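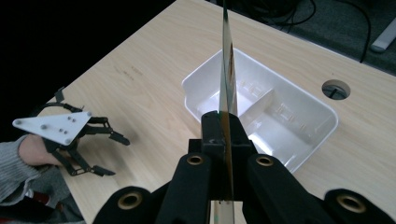

Where can residents get a divided tray for sorting small household items? From the front desk of the Marncombe library, starting in May, while supplies last.

The library is handing out up to 1,000 white plastic trays this spring as part of its home tidying month. The shallow trays have two compartments and are meant for desk drawers, bathroom shelves and kitchen counters. Plernholm, a housewares store on the east side of town, paid for the order.

A smaller giveaway last fall ran out in one afternoon, with 271 people signed up for 176 trays. Those who missed out have been moved to the top of the list and will get a postcard.

The limit is 2 trays per household. Bring a library card or a piece of mail with a Marncombe address. Pickup is at the desk until 6 p.m.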